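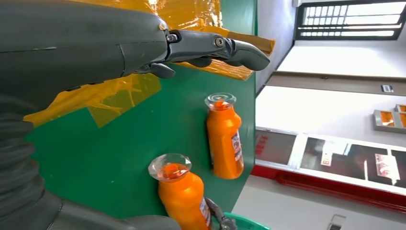 How much does it cost to build a two-handed robot in a shared workshop?

About 900 hours, in the case of Clustov, and less money than most people expect. Evenings and weekends supplied the hours. The money went mainly into motors, bearings and a pair of hands that have been rebuilt more often than the rest of the machine combined.

Clustov is the work of a small group at Hernau, a members' workshop that was set up for bicycle frames and furniture. The arms came first. Each was assembled on the bench, run through its full travel without a load, then taken apart again to correct the play in the elbow. The control software, called Dotar, was started in December and replaced twice. The third version is the one that stayed.

The hands are the Macedo pattern: segmented fingers, each joint pulled closed by a cable and opened by a return spring. The group chose cable drive to keep the motors out of the palm. The penalty is friction. A cable that bends through three joints loses force at every one, and the loss changes as the liner wears.

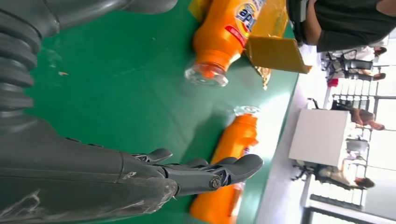
Friction was measured joint by joint with a spring scale, at 17 positions per finger. The readings went into a table that Dotar consults before it commands a close. It is a crude correction and has to be repeated whenever a cable is changed, a job that takes most of an evening.

Heat set the next limit. The finger motors are small and sit in a closed housing, and during long holds their cases reached 63 degrees Celsius. Dotar now drops the holding current once the fingers stop moving and raises it again only if a joint starts to drift. The change cost nothing and has been more useful than the fan it replaced - the fan blew sawdust into the gears.

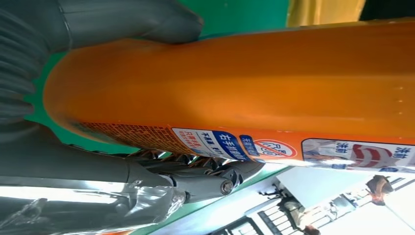 Slip remains the least settled part of the design. There are no pressure sensors in the fingertips. The software infers contact from motor current, which works well on a hard object and poorly on a thin-walled one that gives way under the finger. The group has tried softer tips, which grip better and blur the current reading further. A compromise compound is on order.
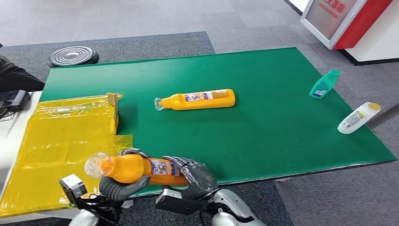

Two-handed work adds a timing problem. Each arm runs its own loop, and the two clocks drift apart by a few milliseconds over a session, enough for one hand to push while the other is still closing. With an orange bottle held across both hands, one set of fingers around the middle and the other over the rear end, any such mismatch goes straight into the plastic. Dotar resynchronizes the loops before every joint grasp and caps the closing speed at 70 percent until both sides report contact.

The remaining list is short and dull: new cable liners, a stiffer wrist bracket, a proper connector in place of the soldered joint at the left shoulder. Work nights at Hernau are on Monday, and the connector is first.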